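The woman who runs the toy library in Nanville has a cold and a full kettle. She started lending in September, from a back room on the Bristard road, with nearly 100 toys given by families.

"People think they need to buy everything," she says. "A child plays with a thing for 2 weeks and then it sits in a closet."

Members pay a small fee and can take 4 items at a time. Puzzles are the hardest to lend because pieces go missing. She used to fine people for that and has stopped. 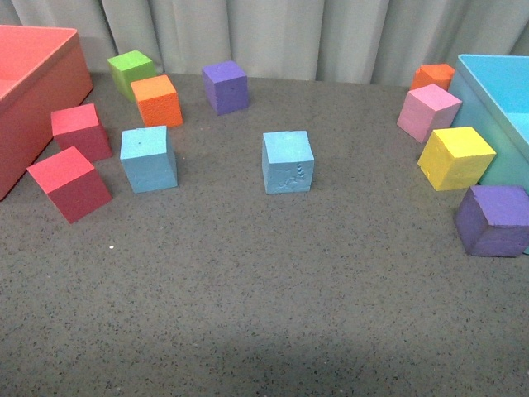

Foam cubes between a red box and a light blue one.

I ask what goes out most. "Trains, then anything you can stack. Parents ask for talking toys, but those come back early."

Her biggest cost is rent. A grant of 3000 dollars from Celtitz, a local packaging firm, covered the shelves and the first winter's heating. She has asked for more and is waiting to hear.
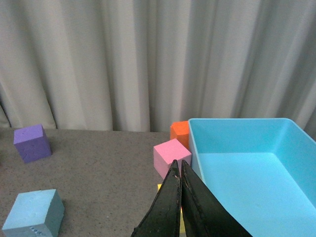

Foam blocks and a light blue bin on a speckled gray tabletop.

She would like to open on Sunday, when working parents are free, but the building is locked then. "I've asked for a key twice," she says. "I'll ask again next month."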